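Storport paper mill open day, posted 07/06/2020

I've finally got round to typing up my notes from the mill at Storport, which we visited back in March. I'd wanted to go for years! My gran used to write all her letters on their cream laid paper, and there's still half a box of it in my desk that I can't bring myself to use.

We drove over from Jirotdale, 40 miles door to door, and parked in the field behind the old drying sheds (bring boots, it was a bog). Tickets were ten pounds at the gate and that included a cup of tea and a small notebook, so I was already happy before we'd seen a thing.

Our guide was Finn Hinrichs, who started in the rag room as a lad and has done pretty much every job in the place since. He took us down to the beater floor first. The noise! You feel it in your teeth. The big beater is a Givetti and it chews cotton into something like thin porridge, and we were all allowed to put a hand in the tub. Lovely and silky, if you don't mind smelling of wet dishcloth until bedtime.

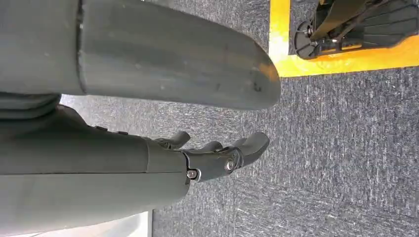

After that it was upstairs to the vat, where a chap called Aubert was making sheets by hand. He dips the mould, lifts it, gives it a little shake each way and there's your sheet – the whole thing takes about as long as a sneeze. I had a go and mine came out thick at one end with a hole in the corner. They pressed it and let me keep it anyway. It's on the fridge.

The loft was my favourite bit. It has slatted shutters all down both sides so they can let the wind through, and 212 ropes strung across for the sheets to hang on. Finn told us they used to be cow hair, because it doesn't stain the paper. My husband has repeated this to everyone we know.

Then the shop, where I went a bit mad. They do packs of 200 offcuts for next to nothing, all weights and colours jumbled together, and I came away with two of those plus some marbled sheets I really didn't need. The blotting paper had sold out by lunch, so go there first if that's what you're after.

Tea was in the old counting house. Decent scones, slow queue, and only one loo for the whole building.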